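阅读时间：12 分钟

租场地办聚会，我记下来的一些事

我妈八月过七十岁生日，家里商量了一阵，决定不在饭店吃，租一个场地自己办。这件事最后落在我头上。办完以后有几个朋友问我要过联系方式和表格，我一个个发太麻烦，就写在这里。

先说人数。最早的名单上有七十多个人，我妈自己划掉了一些，理由各种各样，有的是太远，有的是她觉得人家不会来，来了也别扭。最后定下来55位。这个数字很关键，后面所有的事都跟着它走：场地大小、桌子、饭菜、停车。我的建议是名单没定之前不要去看场地。我头两家就是白看的，人家问多少人，我说五十到八十，对方只好按八十报价。

我前后看了四处。

第一处是酒店的小宴会厅，地毯很厚，灯也好看，但必须用他们的餐，自己带的蛋糕要收切蛋糕的费用，酒水要收开瓶费。算下来跟在饭店办没有区别，我就没有继续谈。

第二处是一个社区活动厅，便宜，只是晚上九点必须清场，包括把桌椅擦干净摞回去。我们家的人吃饭慢，六点半开席，八点半就得开始收，老人坐不踏实。如果是小孩的生日会，下午办，这种地方其实很合适。

第三处在Brarndale，名字叫Tustora，是老房子改的，一层大厅带一个小院子。第四处是湖边的一个玻璃房，照片拍得很漂亮，去的那天下午三点，里面热得站不住。对方说有空调，我请他打开，开了二十分钟没什么变化。八月份办，这个不能考虑。

最后定的是Tustora。租金700，从下午两点到晚上十一点，桌椅包含在内，桌布不包含。订金付一半，提前14天付清尾款，在这之前改日期不收钱，之后改日期订金不退。这些都写在合同里。合同一共四页，我回家看了两遍，用笔标了几个地方，第二次去的时候一条一条问。下面这几条我觉得谁都应该问。

一、时间从什么时候算起。有的地方写的是“使用时间”，布置和收拾都算在里面；有的是“活动时间”，前后各送一个小时。我们这份是全部算在里面的，所以两点进场，布置三个半小时，五点半客人陆续到，十点散，十一点前交钥匙。

二、超时怎么收。他们按半小时收，不足半小时按半小时算。

三、厨房能用到什么程度。Tustora的厨房只能加热和摆盘，不能起油锅。这一条我差点漏掉，我姨原本打算现场炸春卷的。

四、音乐。院子里晚上八点以后不能放，室内可以放到十点。

五、墙上能不能贴东西。不能用胶带，不能钉，只能用他们装好的挂钩。挂钩一共有多少、在什么位置，最好当场拍照，回去再决定买多长的彩带。

六、蜡烛。生日蛋糕上的可以点，桌上的烛台不可以，要换成电子的。

七、损坏的押金退不退，多久退。我们的押金是活动结束后一周退的，原路退回。

跟我对接的人叫Saeed Arabzadeh，场地的日常都是他在管。他回消息不算快，但是每次都回得全，问五个问题他就答五个。我有一次问院子里下雨怎么办，他发来一张大厅的平面图，把院子里的四张桌子挪进来以后的摆法画好了。当天没有下雨，图没用上。

桌子的问题单独说一下。圆桌坐十个人是可以的，但是上菜如果放在桌子中间转着吃，十个人刚好；如果是自助取餐，每个人面前要放盘子、杯子、碗，坐八个人比较舒服。我们用的是自助，55个人开了七张桌，主桌坐七位，其余每桌八位。座位表我改了六次，主要是我舅舅那边。我后来想，除了主桌，其他的桌子可以不写名字，写“妈妈的同事”“老邻居”“小朋友”这样的牌子，大家自己就会坐。下次我会这么做。

小朋友那一桌我放得离院子门近，放了彩笔和白纸，还有两副扑克牌。彩笔要买水洗的，我买的就是水洗的，桌布上的印子回家洗掉了。

饭菜是从Mokoena订的，这家做外送餐，可以连保温炉一起送来，第二天自己来收。我点了12个菜，凉菜四个，热菜六个，主食两个，汤没有点，因为场地没有汤锅的位置。按他们的建议，热菜每样订了四十人份，理由是没有人每样都吃。这个建议是对的，最后剩得不多，亲戚分着带走了。红烧肉剩得最少，清炒的青菜剩得最多，在保温炉里放一个小时颜色就不好看了。如果再订，绿叶菜我会换成凉拌的。

送餐时间要写清楚是“到达”还是“摆好”。我写的是五点半，他们五点半到，摆好是六点零几分，有几位老人已经坐了半个小时。后来我让弟弟先把凉菜端上去了。

饮料是自己买的，茶、果汁、啤酒和两箱水。冰块我完全没想到，是下午三点多才让人去买的。八月份办聚会，冰块应该写在清单最前面。杯子要比人数多一倍，大家放下就找不到自己的了。也可以准备一支记号笔，让客人在杯子上写名字，我们后来就是这样，写的人不多。

蛋糕订的是双层的，没有做很高，放在一张小桌上，离空调出风口远一点。切蛋糕的刀自己要带，蛋糕店给的塑料刀切不动底下那层。盘子和叉子要另外算一份，不能指望大家留着吃饭用的。

关于布置，我没有请人。网上看到的那种气球拱门，报价比场地租金还高，我觉得没有必要。我们做的是照片墙，选了三十张旧照片冲洗出来，用木夹子夹在绳子上，绳子挂在他们的挂钩上。照片按年代排，从我妈上小学到去年过年。当天晚上站在那里看的人最多，有两位老同学在一张合影里认人认了很久。这些照片是从三个亲戚家借来扫描的，借的时候要写清楚是谁家的，还的时候才不会乱。我有四张到现在还没弄清楚该还给谁。

花只买了桌花，每桌一小瓶，用的是家里攒的玻璃罐。花是前一天傍晚去市场买的，放在浴室里过夜。七瓶花两个人插，用了一个多小时。

灯光要在晚上去看一次。白天看场地的时候觉得很亮，晚上大厅只有顶灯，照在脸上不好看，照片里每个人眼睛下面都有阴影。我们带了六盏台灯和落地灯去，放在墙边。插座的位置也要先看，延长线带三条，线用地垫压住，免得老人绊倒。

话筒是场地的，一共两支，有一支电池快没电了。自己带几节电池，型号先问好。讲话的人我只安排了三位，每位五分钟，提前一周打电话说的。我舅舅讲了十五分钟。这个没有办法，把他放在最后一位就好，不要放在第一位。

歌单是我表妹做的，她问了我妈年轻时候喜欢听什么，一共列了三个小时的歌。声音开到隔着桌子说话不用提高嗓门就可以。有一首歌放到一半，她们几个老同学跟着唱起来了，表妹就把那首又放了一遍。

停车位场地自己有十二三个，其余的要停在街对面。我让弟弟在门口站了四十分钟，告诉大家往哪里停。老人和带小孩的先停里面。邀请里把停车写上，再附一张地图，能少接很多电话。我写了，还是接了九个。

请柬没有印纸的，只给六位长辈手写了，其余都是发消息。回复的截止日期要比真正需要的日期早一周，总有人不回，要一个个问。我用的就是普通的表格，几列：姓名、人数、有没有小孩、忌口、要不要接送、回复了没有。忌口这一列很有用，有两位不吃牛肉，一位对花生过敏，我把这几条直接转给了送餐的人，也在当天的菜牌上写了。

说到花生过敏，还有药。七十岁的生日会，客人大部分也是这个年纪，我准备了一个小包，里面有创可贴、血压计、一点糖果和一张纸，写着最近的医院地址。没有用上，只有一位叔叔借血压计量了一下，说顺便量量。场地门口有没有台阶、厕所在几楼、有没有扶手，这些也要先看。Tustora进门有两级台阶，我们提前跟Saeed说了，他放了一块坡板。

收拾的部分。十点钟客人散，留下来的有八个人，分好工，垃圾两个人，桌椅三个人，厨房两个人，我负责点自己的东西。从家里带去的东西我都贴了绿色胶带，收的时候看到绿色就往箱子里放。十点五十交的钥匙。第二天发现少了一个汤勺，多了一件不知道是谁的外套，在群里问了以后是我姑父的。

费用我没有全部列在这里，各地差得太多，没有参考意义。可以说的是，场地在总数里占的不是大头，吃的才是。另外一定要留一笔零钱的预算，冰块、电池、垃圾袋、临时打车，加起来比我想的多。

我妈对那天是满意的。她第二天早上打电话来，先问剩菜放冰箱了没有，再问照片墙上的照片能不能留给她。现在那些照片夹在她卧室的绳子上，次序已经乱了。

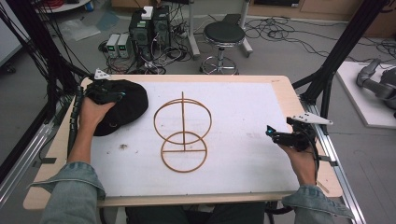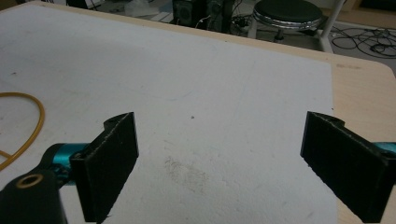
Brarndale 家庭聚会互助小组

前面提到的表格我整理成了空白的，需要的可以写信来要，我一般周末回。座位表的模板里有圆桌和长桌两种，长桌那一页还没改好，先用圆桌的。

有位读者上次留言问，冬天办是不是要另外注意。我没有冬天办过，只能想到外套放在哪里这一件。五十多件大衣，场地未必有那么多衣架，要先问。

还有人问带宠物的事。我们的合同里写的是室内不可以，院子里可以牵绳。

联系：请用本站留言页 ｜ 版权归作者所有，转载请先告知 ｜ 返回顶部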